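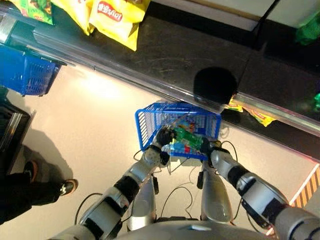
A blue basket at the counter, with a green bottle lying across the middle of it.

The Basket Years

At the Brolden grocery on the corner, the shopping carts went away in September and did not come back. There were 38 fewer things to trip over, as one regular put it, though she was guessing. What stayed was a tall stack of blue plastic baskets by the door, the kind with rectangular holes in the sides and a thick rim, and a store full of people who had to learn how to shop with one.

Ustyna Fedoruk had been managing the store for two years when she made the change. The building used to be a shoe repair shop and a florist with a wall between them. The wall came down, but the aisles stayed narrow, and two carts could not pass each other anywhere except in front of the milk. Customers backed up to let each other through. Some left their carts at the end of the row and walked in on foot, carrying cans back against their chests.

"They were already shopping without the cart," Fedoruk said. "They were just parking it first."

She ordered 175 baskets from a supplier called Pavliuk and kept two carts in the back for anyone who needed one. The baskets are ordinary. They nest, they wipe clean, and the handles fold down flat on the rim so you can reach in from above.

A basket changes what people buy. Everyone in the grocery business seems to know this, but it is still interesting to watch. A cart hides its weight. You can put in a sack of potatoes, a case of water and a pumpkin and not feel any of it until you get to the parking lot. With a basket, the arm keeps a running total. By the time a shopper has picked up milk and juice, the question of a second jar of pickles has more or less been settled.

Fedoruk keeps her sales notes in a spiral book under the register. In the first full month without carts, she said, the average shopper bought less per trip but came in more often. Big bottles slowed down. Small packages and anything light went up, and the lightest thing in the building is a bag of chips.

The snack shelf is the part of the store that gets the most attention. It is a black unit with a clear rail along the front edge to hold the price labels, and it runs beside the main aisle where you can't avoid it. The man who fills it is Petro Semeniuk. He starts before the store opens and works from one end to the other, pulling the older bags forward and putting the new ones behind.

"Chips are mostly air," he said. "You can fill that whole shelf and your back doesn't know you did anything."

His complaint is with the way people pick. A shopper with a cart has both hands free. A shopper with a basket has one, and the one hand tends to grab the top corner of a bag and drag it. The neighbors come forward too. By noon a shelf that was straight in the morning has bags leaning on each other, and a few have tipped back where you can't see them.

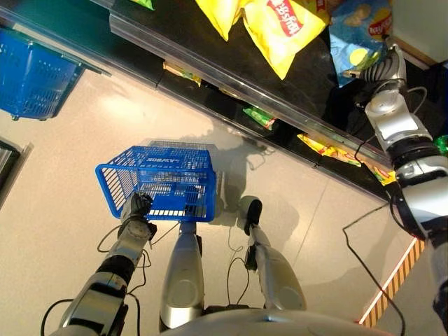 Beside the snack shelf, a basket on one side and a hand up against the shelf near the packages.

Semeniuk would like people to reach a little higher and lift. He has stopped saying so out loud. He now leaves a small gap at the end of every row, enough to get fingers in, and he says that helped more than any sign would have. He also moved the heavier bags of nuts and seeds down to knee height, then moved them up again after a week of watching customers put their baskets on the floor, crouch, and block the aisle as thoroughly as any cart.

Setting the basket down is a subject of its own. Some people will carry a full one through the whole store with their elbow locked. Others put it on the floor at every stop and push it along with a foot. Stefaniia Kuzmenko, a retired physical therapist who lives two blocks away, is a carrier, but she switches arms at the end of each aisle and she would like everyone else to do the same.

"You always see it on one side," she said. "They carry the bag on the left, the child on the left, the basket on the left. Then they ask why the left shoulder hurts."

Her advice is simple enough. Hold the basket close to the body. Change sides before you feel you need to. If it gets heavy, hold it by the rim with both hands in front of you, low, and walk with it that way to the register. She does not like to see a basket hooked over the forearm, although she admits she did it for years.

She also has opinions about packing. Heavy things go in first and toward the middle, so the basket hangs level. Bottles should lie down if their caps are tight, and stand against a corner if they aren't. Chips and bread go on top. This is where she and Semeniuk disagree, as he thinks chips should go down one side, standing up, where nothing can slide onto them.

I tried both ways over a week of lunches and small dinners. The chips on top rode well until I bent down for a can and the bag slid off into the aisle. The chips on the side stayed put, but a jar of mustard leaned into them all the way to the counter. I would call it a draw. The only method that failed completely was mine, which was to hold the bag in my teeth while I looked for my list.

The list matters more with a basket, too. Matvii Panasiuk shops for himself and his father, and he writes his in the order of the aisles — produce, dairy, dry goods, snacks, drinks. He used to pick up drinks second. Now he gets them last and walks straight from there to pay. It took him three or four visits to work out the route, and he hasn't changed it.

"My father's list is in the order he thinks of things," Panasiuk said. "So I copy it over before I leave the house. It takes a minute. If I don't, I'm walking around with five pounds of sugar looking for eggs."

He allows himself one item that isn't written down, and it is nearly always chips. Some weeks he stands there longer than he did for everything else put together.

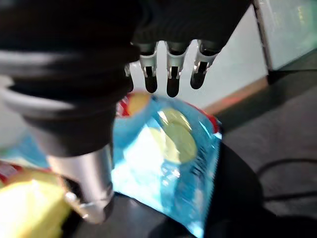 Choosing a bag is quick for most people and slow for a few. Fedoruk thinks color does a lot of the work. Regulars don't read the front; they go for the blue one or the green one, and when a company changes its packaging she hears about it at the register for a month. When the maker of Trendport, a line of salted crackers, went from yellow to white, customers told her she had stopped carrying them. They were in the same spot they had always been.

The counter was the last thing to be sorted out. It was built for carts, with a long open stretch for unloading, and at first the baskets piled up on it. Shoppers unpacked, paid and left the empty one wherever it was. Shewit Tsegaye, who works the register most afternoons, began taking each basket as soon as it was unloaded and stacking it by her feet. When the stack reached her knee she carried it back to the door. Over one busy afternoon she kept a tally for Fedoruk and came up with 138 baskets.

"That's a lot of walking for a job where you stand still," Tsegaye said.

There is a low rack beside the counter now, and most people use it. Baskets still come back with things in them: receipts, a glove, onion skins, now and then a coin. Tsegaye tips them out and wipes the rims with a cloth from a spray bottle of Mistier, the store's usual cleaner, before they go back to the door.

Fedoruk has been asked whether the carts will return. She has measured the aisles again and says no. The two in the back are still there, and on most days one of them is holding flattened boxes.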